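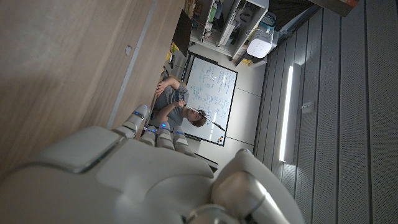
Words: Selma Janevski | Filed under: Working Practice | Reading time: 5 min

Home Features Interviews Standards Archive Search

Doina Gashi writes the operating rules for the manipulation lab at Driston, where multi-fingered hands are mounted on arms and run over ordinary tabletops. The rules fill 46 numbered clauses. She would like there to be fewer.

"The first version was two pages and everyone followed it," she says. "Then we merged it with the site safety manual, and after that people signed it and put it in a drawer. I spent most of my first year taking clauses out again."

Gashi came to Driston from Zavholm, where she worked on guarding for packaging lines. On a packaging line, she explains, the hazard zone is drawn on a floor plan and stays there for years. A research bench is rearranged whenever the task changes. The arm may be remounted, the table turned, a different hand fitted. A rule that refers to a particular position in the room is out of date as soon as somebody moves a bolt.

Her answer was to write the rules around states. The current document recognizes five: isolated, powered, teach, supervised run and unattended run. Each has a short entry giving who may be in the room, where they may stand, what speed the arm is allowed and who holds the stop button. A card on the cell shows the state at any given time. Changing the card is the job of the operator on shift and cannot be delegated.

"People ask why it is a card and not a screen," Gashi says. "We had a screen. It showed what the controller believed. The card shows what a person has decided, and those are two separate pieces of information. I want both."

The fifth state, unattended run, has been approved for one task so far. Approval requires a written assessment, a complete set of logs from supervised running and a signature from outside the team. The qualifying task completed 2,357 supervised cycles before the paperwork went in. Gashi declines to give that figure any special standing. The rule asks for evidence that the known faults have each occurred and been handled at least once, and that was the cycle at which the last of them turned up.

Most of our conversation concerned the hand. Arm safety is well covered in published standards, she says, and a lab that reads them carefully will not go far wrong. A hand with several driven fingers is less well served. The forces at a fingertip are small next to those of the arm, and this leads people to treat the hand as harmless.

"The fingertip is the part you look at. The gap between two links is the part that catches you," she says. "So clause 11 is about gaps. No hand-to-hand contact with the fingers in any state except isolated or teach, and in teach the grip force limit is set to the lowest value before anyone reaches in."

The same clause covers indicator lights. The hand in use at Driston has small blue lights along the finger segments, and new staff tend to read them as a safety signal. Gashi's text says that no light on an end effector may be used as proof of a safe condition. Isolation is confirmed at the supply, by the person who is about to do the work, every time. She has resisted requests to add a table of light colors and meanings. A firmware update can change a color, she says, and the table would remain on the wall.

A second group of clauses deals with people who share the room without working on the robot. The lab is also an office of sorts. The whiteboard is in there, and whoever is working through equations on it has their attention on the equations. Early drafts tried to keep these people out during runs. Compliance was poor, and Gashi concluded that the rule was at fault.

"You can write 'no persons in the room' and then there are persons in the room," she says. "After that your staff have learned that one line in the document is decoration. They will look for others."

The present wording allows others to stay during a supervised run provided they are beyond the reach of the arm at full extension, with the hand fitted and fingers straight. The last part was added after a review by Popescu, an outside consultancy, found that reach had been calculated to the wrist flange. The finger length had been left out on every cell. Nothing had happened as a result – the margins were generous – but the drawings were all redone that July.

Reach is now measured on the actual machine after any change of hand or mounting. Two people do it, one at the pendant and one with the tape, and both sign. The value is written on the state card. Anything a person might be holding counts as part of that person, so somebody with a pointer or a length of rod has to allow for it.

Wrist cameras have a section of their own, which Gashi regards as the least finished part of the document. A camera at the wrist turns with the arm, and a table edge that is level in the room may run across the picture at any angle. Operators who supervise from the wrist view alone have been slow to judge where a bystander is standing. The rule is that a wrist view may be used to monitor the task but never to confirm that the area is clear. That check is made by eye, from the operator's position, before the card is changed.

There is also the matter of what the camera records. Whiteboards, shelves and colleagues all end up in the logs. Driston requires that anyone who may be recorded is told beforehand, and that footage leaving the company is reviewed first. Turedis, which supplies the lab's logging software, offers automatic face blurring. Gashi permits it as an aid and still requires a person to look through the material. Handwriting is the more frequent problem, in her experience, and blurring tools built for faces pass straight over it.

Asked which rule is broken most often, she does not hesitate. It is clause 4, which says the tabletop is to be cleared of anything not on the task sheet before a run.

"Pens, mostly. Somebody leans over, puts a pen down, and goes back to their desk. It is a minor thing until the hand closes on it." The clause has been reworded three times. The latest version assigns the check to a named person at the start of each shift, and she says the number of entries in the fault log has come down, though she has not yet had it for long enough to say more.

The next revision is due when the lab adds a second arm to one of the cells. Gashi expects to rewrite the reach section for overlapping envelopes and to remove at least two clauses that repeat the site manual. She has asked the operators to nominate which ones.

Contact | Copyright Working Practice, all rights reserved | Back to top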